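Textiles and Interiors, Unit 6
Daylight, Cloth and the Rooms We Live In
Handout to go with the lecture of November 26, 2024

Read this before the studio session and bring your swatches. If you missed the October unit on fiber types, Sneha Awasthi has put her notes in the shared folder, and they are very good (better than mine on flax!).

1. Where we left off

Last time we talked about weave as structure: what goes over, what goes under, and how tightly. Today we get to put light behind it, which is my favorite part of the whole course. A cloth lying flat on a cutting table tells you its color and its hand. Hang the same cloth in front of a window and you meet a different material. The gaps between the yarns start to matter as much as the yarns do, every thick spot in the thread shows, and a white you thought was plain white goes blue or yellow depending on the sky.

Two terms to keep apart. Openness is the share of the cloth that is hole. Transmission is the share of light that gets through by any route, holes and fibers together. A loosely woven dark cloth can be quite open and still feel dim in a room, and a dense white voile can have almost no holes and glow like a lampshade.

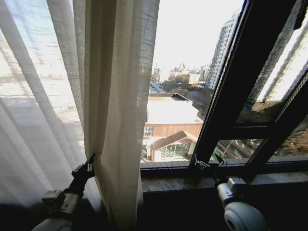 Transmission also comes in two kinds. Direct transmission is light passing straight through a hole, and it keeps the view. Diffuse transmission is light that has bounced around inside the fiber and comes out in every direction. Diffuse light is what reaches the back wall of a deep room and softens the shadow under your chin when you sit beside the glass. Most sheers give you both at once, and choosing one is mainly a matter of deciding how much of each you want.

2. Fullness

Fullness is the width of the cloth divided by the width of the track. At single fullness the panel hangs flat like a sheet. At double you get real folds, and light has to pass through cloth at all sorts of angles, sometimes through two or three layers. This is why a small swatch held up to the window always looks brighter than the finished curtain. Please don't judge from a swatch alone! Pleat it in your fingers first, then look.

Worked example, from the Flisholm reading room. The track is 245 cm long and we want double fullness, so we need 490 cm of finished width. Add 15 cm for side hems and joins and the cutting width comes to 505 cm. Do this sum before you choose your cloth width, or you will end up with a seam right where the sun comes in — and a seam in a sheer is a dark stripe all day long.
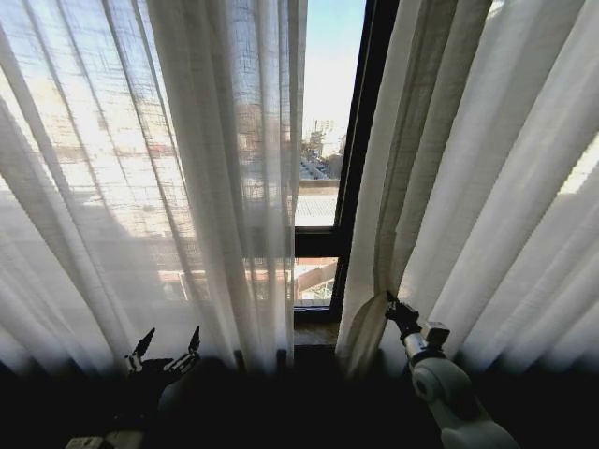 3. Day and night

A sheer works as a privacy screen when the outside is much brighter than the inside. The lit face of the cloth sends light back toward the street and drowns out the dimmer room behind it. After dark, with the lamps on, the whole thing flips, and people outside see in far better than you see out. Same cloth, same folds. I love this one because you can test it at home with a scarf and a desk lamp, and I hope you all will.

So most living rooms want two layers: a sheer for the day and something heavier for the evening. Hang them on separate tracks with enough space between for the folds to pass. Candela Herrero's project last year, for a row of flats she called Cirnedel, used a closely woven linen as the second layer with no lining at all, and the evening rooms came out warm and a little uneven in tone, like good paper. Hers is in the sample library, box 58, and well worth ten minutes of your time.

4. Color of light, color of cloth

North light is cool and fairly steady. West light late in the day is warm and comes in low, so it hits the cloth nearly square on and picks out every slub. A cream cloth can look tired in the first and wonderful in the second. Take your swatches to the actual window, morning and afternoon, and write down what you see in plain words. "Gray by lunch" is a perfectly good note.

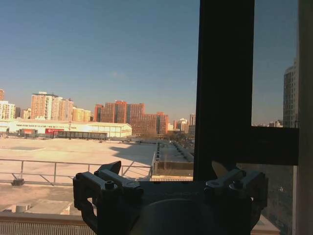 Hidayah Halim objects that plain words only get you so far, and that two people will never mean the same thing by "gray." She would have everyone take a meter reading next to each note. I'm happy with that, as long as the words get written first. Once you have a number in your head it's very hard to look freshly.

5. For the studio session

Bring three swatches, one of them a cloth you think will fail. Pleat each to double fullness and pin it to the board. Record how it looks from one step away and from across the room, by day and with the blinds down and the lamp behind you. Work in pairs and swap notes only at the end.

Slamet Nugroho has the key to the sample library.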